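Bookend

A bookend is a heavy or wedged object that keeps a row of books standing up straight. It goes at the end of the row, and usually there's one at each side, though a wall or the side of a cabinet does the same job for free. I've been collecting and reading up on these things for years, so I'm writing this entry the way I'd tell it across a kitchen table! 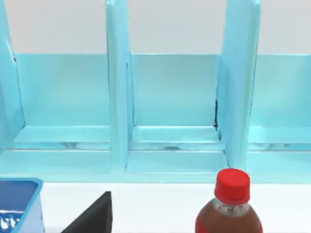
Bookends are newer than most people guess. For centuries books were stored flat, or chained, or packed into chests, and a big bound volume could hold itself up pretty well anyway. Thin, cheap books changed that (they flop over the minute you pull one out). Shelves with tall upright dividers, like the light blue ones here, get around the problem by splitting a long row into short ones, and I'd take that over a loose bookend any day for paperbacks.

Types

The two main kinds are the weighted block and the flat plate. A block works by being heavy, plain and simple. The plate kind is a bent piece of sheet metal with a tongue that slides under the first few books, so the books hold down the very thing that's holding them up. I love that. My favorite plates are a set of 30 from Clodden, all a bit scratched.

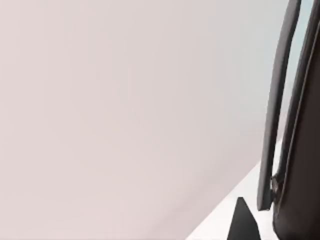 Blocks come in stone, brass, glass, plaster and just about anything else that won't blow away. Felt on the bottom protects the furniture but lets the block slide, so some makers glue on cork or rubber. My Stemov pair has cork and it hasn't budged since November.

Collecting

Animals, ships and mountains are the old standbys. The Sotiropoulos catalog lists 186 designs, and I've seen up to 400 pairs laid out at the Storivlow swap meet, most of them horses (so many horses). 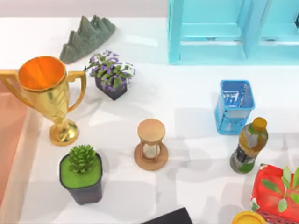
Check for matching marks on the base before you buy, as plenty of pairs are really two halves of different sets. Single ones sell for a lot less, and they make very good doorstops.

See also: Bookcase, Paperweight, Doorstop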